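Besuch bei Jikier: Ein Nachmittag mit Greifern von Hand

Bilder und Notizen vom Tag der offenen Tür, von Bastien Rey
29. Dezember 2024

Auf Einladung von Ludivine Roussel durfte ich einen Nachmittag bei Jikier verbringen. Jikier ist ein kleines Team, das Aufnahmen für lernende Roboter macht, und einmal im Jahr öffnet es seine Türen für Nachbarn, Studierende und Leute wie mich, die gern über Technik schreiben. Angemeldet waren 17 Personen. Wir wurden in zwei Gruppen geteilt, und ich war in der zweiten, die von Lamisi Quansah geführt wurde.

Deutsch ist nicht meine erste Sprache, und ich bitte um Geduld, wenn ein Fachwort nicht ganz richtig sitzt. Bei Jikier spricht man untereinander eine Mischung aus Französisch und Englisch, und manche Begriffe habe ich selbst übersetzt.

Lamisi Quansah hat zuerst erklärt, wie gearbeitet wird. Ein Mensch hält in jeder Hand einen Greifer und erledigt damit kleine Aufgaben im Haushalt. Die Kamera am Greifer nimmt auf, was zwischen den Fingern geschieht, und aus vielen solchen Aufnahmen lernt später eine Maschine. Am Anfang war ich enttäuscht, weil ich einen großen Roboterarm erwartet hatte. Nach einer halben Stunde war die Enttäuschung vergessen. Man schaut anders auf einen Löffel, wenn man ihn mit zwei Fingern greifen soll, die keine Haut haben.

Die Aufgabensammlung heißt intern Flanis. Sie hat 1.000 Einträge, alle in einem Satz geschrieben: den Deckel auf den Topf legen, das Tuch falten, den Stift in den Halter stellen. Ludivine Roussel schreibt diese Sätze selbst und streicht jedes Wort, das man missverstehen kann. Bei »ordentlich hinlegen« hat sie das »ordentlich« gestrichen. Jeder versteht darunter etwas anderes, sagte sie, und da hat sie wohl recht.

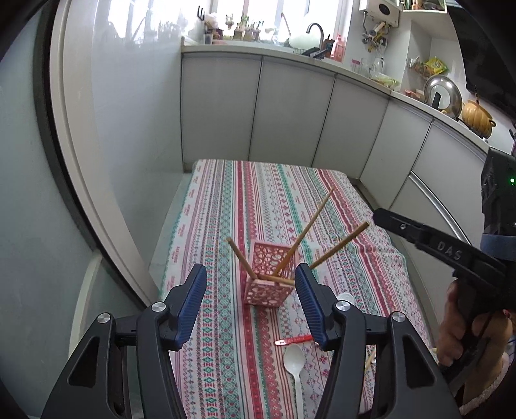 Mit den dünnen Gegenständen hat das Team die meiste Mühe. Essstäbchen, Stifte und Löffelstiele liegen flach auf dem Stoff, und der Finger muss tief genug kommen, ohne das Tischtuch mitzunehmen. Kęstutis Grīnberga hat uns gezeigt, dass er den Greifer vor dem Schließen ein wenig dreht, bis beide Polster parallel zum Stab stehen. Danach drückt er langsam zu. Er macht diese Arbeit seit April und sagt, dass seine Handgelenke in den ersten Wochen am Abend müde waren. Inzwischen legt er nach acht Durchgängen eine Pause ein und trinkt Tee.

Eine Besucherin wollte wissen, warum man nicht einfach auf einem leeren, weißen Tisch übt. Die Antwort hat mir gefallen: Zu Hause hat fast niemand einen leeren, weißen Tisch. Ein Muster auf dem Stoff, Licht vom Fenster, Sachen auf der Arbeitsplatte — das alles soll in den Aufnahmen vorkommen. Deshalb wird in richtigen Küchen und Zimmern gearbeitet, und vorher wird nicht besonders aufgeräumt. Für mich war das eine angenehme Nachricht, ich habe an meine eigene Küche gedacht.

Danach durften wir selbst probieren. Ich habe den linken Greifer bekommen und sollte einen Stift vom Tisch nehmen. Beim ersten Versuch ist er weggerollt, beim zweiten habe ich ihn schräg erwischt, und beim dritten stand er endlich im Halter. Die anderen haben freundlich geklatscht. Viel schwerer war es, mit beiden Händen zugleich zu arbeiten. Die eine Hand soll festhalten, die andere soll einstecken, und meine Hände wollten immer das Gleiche tun. Lamisi Quansah meinte, das gehe am ersten Tag fast allen so.

Zum Schluss hat Ginette Tanguy das Programm Leone vorgestellt, mit dem die Aufnahmen durchgesehen werden. Sie schaut jede Sequenz an und entscheidet, ob sie bleibt. Im Bestand waren am Tag unseres Besuchs 3.303 Sequenzen. Auch misslungene Versuche werden behalten, sie bekommen nur eine eigene Markierung. Wenn ein Stäbchen herunterfällt und wieder aufgehoben wird, ist das für das Lernen offenbar sehr nützlich. Ich habe gefragt, ob mein weggerollter Stift jetzt auch im Bestand ist. Ginette Tanguy hat gelacht und Nein gesagt — die Besucherversuche werden nicht aufgenommen.

Über den Datenschutz wurde auch gesprochen, allerdings kurz. Wer seine Küche zur Verfügung stellt, unterschreibt eine Vereinbarung und kann vorher sagen, welche Schränke geschlossen bleiben. Ich hätte dazu gern mehr gehört, aber die Zeit war knapp und die erste Gruppe wartete schon beim Kaffee.

Der nächste Besuchstermin wird gemeinsam mit der Werkstatt Flutel organisiert, wo die Polster für die Greiffinger gegossen werden. Wer kommen möchte, schreibt am besten direkt an Ludivine Roussel. Die Plätze sind begrenzt, und bequeme Schuhe sind zu empfehlen, denn man steht den ganzen Nachmittag.

Text: Bastien Rey. Mein Dank geht an das Team von Jikier für die Geduld mit meinen vielen Fragen.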